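Loltgate household pick-and-place set: README and equipment plan

Status: working draft, second round of purchasing not yet approved
Maintainer: Sobia Mughal
Budget questions: Delia Tudose

What this folder is

Loltgate is a set of short recordings made with a hand-held gripper in ordinary rooms. The person recording picks up everyday items and puts them down somewhere else. The set is meant for training a tabletop arm that we have not bought yet, and the second half of this file covers what we need to buy and in which order.

Contents

episodes/ one folder per recording, video and gripper width
tasks.csv short text label for each episode
rooms.csv room code, surface, light source
budget.csv items, prices as quoted, state of each order
notes/ session notes as typed, not cleaned up

The current release has 1065 episodes. Items are mostly food, dishes and small appliances. Surfaces include tables, counters, floors and beds. On soft surfaces we lay a plastic sheet first. The sheet wrinkles and moves when an object is dragged, so those episodes carry the flag soft_base in rooms.csv. Filter them out if your policy assumes a rigid surface.

Known problems

Window light is not controlled. In rooms with a skylight or a large window, part of the picture can be washed out.
Heavy items are under-represented. Full kettles were left out on purpose and all kettles were handled empty.
Labels for fruit are uneven. Some sessions say "orange," others say "fruit." Sorcha is merging them.
Gripper width drifts on long sessions. Recalibrate after a battery change.

What we own now

One hand-held gripper, bought used
One spare set of finger pads
A laptop and two external drives
Mixed props, paid for out of pocket and reimbursed

With one gripper, only one person can record at a time. When it needed new pads in July, recording stopped until they came. A second unit is the first thing on the list for that reason.

What we want to buy

1. Second hand-held gripper, same finger size as the first. Mixing finger sizes would mean splitting the data, so please do not approve a cheaper model with different fingers. Naseri has quoted us and holds the price until the end of the term.

2. Pads and pivot hardware. Pads wear out fastest. Order them with the gripper to pay shipping once.

3. Props and consumables, $200 for the term. This covers produce, plastic sheeting, trays and replacement dishes. Keep receipts. Produce is bought the same day and is not stocked.

4. Storage. One more external drive, or space on the department server if Nizar Awad can get it. Server space is preferred.

5. Tabletop arm. Akport and Wundard both sell one that would fit our bench. The Akport quote includes the controller and the Wundard quote does not, so compare the totals in budget.csv and not the list prices. Lead time from Akport is 14 weeks. Wundard has not given a date in writing.

Limits

Items 1 through 4 together have to stay under $3000. The arm is a separate capital request and needs Lorna McIver's signature before anyone contacts the vendor again. Do not ask for new quotes on your own. We ended up with two open quotes from the same vendor last time and had to withdraw one.

Not in the plan: a mobile base, a second arm, or force sensing in the fingers. These can be proposed again after the arm is installed and tested.

Order of work

Approve items 1 and 2 together.
Record kitchen and bedroom tasks with both grippers.
Submit the arm request while recording continues.
Clear the bench and check the power supply before the arm is delivered.
Run the first policy on rigid surfaces only. Soft surfaces come later.

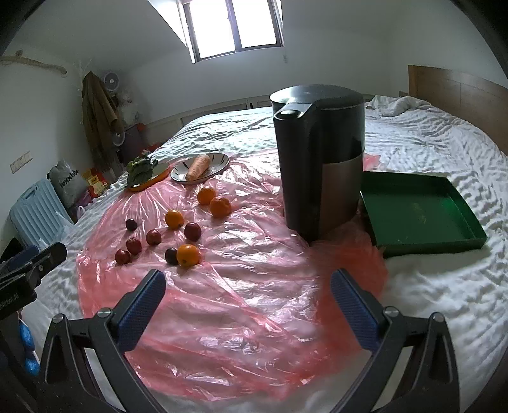 Department of Mechanical Engineering | Home Manipulation Group

Task set: fruit, vegetables and kitchen items on a bed, plastic sheet over the linens. Use soft_base when filtering.

Corrections to tasks.csv go to Sorcha Chisholm. Changes to budget.csv go to Delia Tudose by noon on Thursday to make that week's purchasing round.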